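Foro interno de servicios residenciales Gakosdale
Sección: Lencería y ropa de trabajo
Tema: Criterio único para el doblado de prendas y paños negros
Respuestas: 7

coord_lenceria
Buenos días. Se abre este hilo con el fin de recoger observaciones antes de la revisión de octubre del procedimiento de doblado. En el último inventario se registraron 3,678 piezas textiles entre las residencias de Wumbei y Mukalen, de las cuales 137 son de color negro (delantales, camisetas de servicio y paños de presentación). El procedimiento vigente no distingue por color, y varias unidades han solicitado que las piezas negras se doblen y almacenen por separado. Se ruega que las aportaciones se limiten a este punto.

wumbei_planta2
En nuestra planta se doblan las prendas negras del revés desde el año pasado. La pelusa queda en la cara interior y el personal recibe la pieza en condiciones de uso. Proponemos que se incorpore al texto del procedimiento.

mukalen_lavanderia
No compartimos la propuesta anterior. Doblar del revés obliga a dar la vuelta a cada prenda en el momento de la entrega, y en el turno de las 7:00 no disponemos de margen para ello. Además, las etiquetas de talla de las camisetas quedan ocultas en el segundo pliegue. Nuestra unidad solicita que se mantenga el doblado del derecho y que se refuerce el cepillado previo.

Conviene también tratar el punto de partida. El apartado 12 indica que la pieza debe extenderse por completo antes del primer pliegue, y con el tejido negro las arrugas pequeñas pasan inadvertidas si se empieza con la tela amontonada.

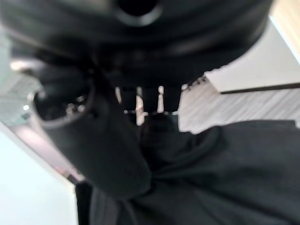

Tela negra con pliegues sueltos, sin extender del todo.

Con un género así, recomendamos localizar primero las costuras o el dobladillo con la mano y extender desde ahí hacia fuera. Tirar del centro no resuelve los pliegues y deforma la pieza.

almacen_central
Desde el almacén se informa de que los estantes asignados admiten pilas de 200 milímetros de altura como máximo. Cualquier modificación del doblado deberá respetar esa medida. Las camisetas dobladas en tres la cumplen; los delantales doblados en cuatro la superan en cuanto se juntan demasiados.

wumbei_planta2
Agradecemos la precisión del almacén. En cuanto a lo expuesto por Mukalen, entendemos la dificultad de las etiquetas, pero el cepillado previo requiere más tiempo que dar la vuelta a la prenda. Aceptaríamos una solución mixta: delantales y paños del revés, camisetas del derecho.

mukalen_lavanderia
La solución mixta nos parece admisible en el caso de los delantales. En los paños de presentación mantenemos la objeción, dado que el dobladillo tiene un derecho y un revés muy marcados y la línea del pliegue se nota después sobre la mesa.

compras_textil
Una consulta relacionada. El proveedor Fukitz ofrece fundas de algodón para el almacenamiento de prendas oscuras. Antes de solicitar presupuesto, desearíamos saber si las unidades las consideran necesarias o si basta con un estante propio, separado de las toallas.

almacen_central
A nuestro juicio basta con el estante. Las toallas son el origen principal de la pelusa y las fundas restarían altura útil a las pilas.

coord_lenceria
Se toma nota de todas las aportaciones. Quedan recogidos como puntos de acuerdo el estante separado, el límite de altura de las pilas y el doblado del revés para los delantales. Las camisetas seguirán doblándose del derecho. Respecto a los paños de presentación no existe acuerdo, por lo que cada residencia continuará con su práctica actual hasta la revisión. Se solicita a Mukalen que remita por escrito su propuesta de redacción para el apartado 12, incluida la indicación sobre costuras y dobladillos. El hilo permanece abierto.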